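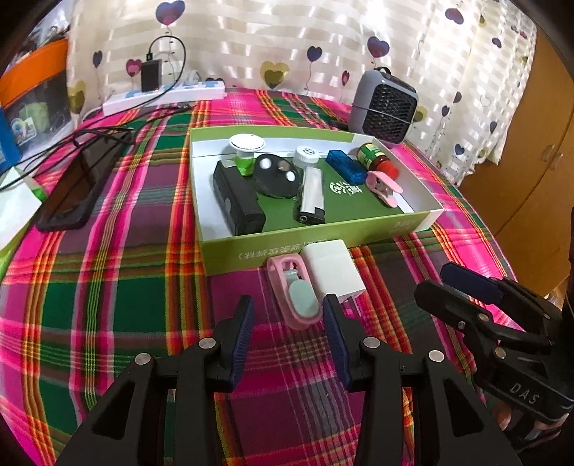

Proltden Tray Set, student README. The Proltden set is the practical part of the spring project of the Hement robotics club. It contains short recordings of small household items being moved into and out of an open tray, made by club members with hand-held grippers at home. The working surface was left to each member, so the background changes between homes, and patterned fabric such as a plaid cloth is common. A typical layout has a shallow tray with lime-green outer walls and mixed small items in it, such as a ribbed bottle cap, a pink clip and a small dark bottle with a red cap, with a few more items placed on the cloth outside. The two grippers work from the near side of the tray.

Contents

The release has 57 recordings in two folders. The folder "single" holds tasks done with one gripper. The folder "pair" holds tasks done with both, where one gripper steadies the tray or an item and the other moves something. Each recording has a video file per gripper, a text file with the finger opening over time, and a one-line task note written by the member who made it.

Task notes use a fixed list of verbs: pick, place, slide, turn, hand over. Notes written before the list was agreed on have been edited to match. The original wording is kept in notes_old.txt.

Collection

Recordings were made in March. Members worked in their own rooms under whatever light was available. The instructions were:

Keep the tray flat and fully in view at the start.
Begin with both grippers open.
Do one task per recording. Stop, close the file, then start the next.
If an item falls on the floor, finish the recording and mark it "drop".
Do not move furniture or clear the area behind the tray.

Recordings marked "drop" are included. They are useful for the failure detection exercise and should be left out of training for the basic placing task.

Split

Use the split files supplied. The test split contains 8 recordings, all from homes that do not appear in training. Splitting at random puts the same tablecloth in both parts and gives scores that are too high.

Baseline

The script run_base.py trains the Gristano model, a small network that predicts finger opening and gripper motion from the last 3 video frames. It runs on the club desktop without changes. On a laptop, lower the batch size in config.txt.

Known problems

Clear and translucent items are hard to find against a bright background. Item labels for these were checked by hand and may still be off.
The finger opening file can lag behind the video after a long recording. The Hoàng script, align_hoang.py, corrects this by matching the first full close.
Text on trays and packaging may appear upside down. Do not flip the video to fix it, as this also reverses the motion.

Use

The set is for club members and for the Monday build session. Ask before posting recordings elsewhere, as they were made in private homes. Corrections to task notes go in fixes.txt, one per line, with the recording number first.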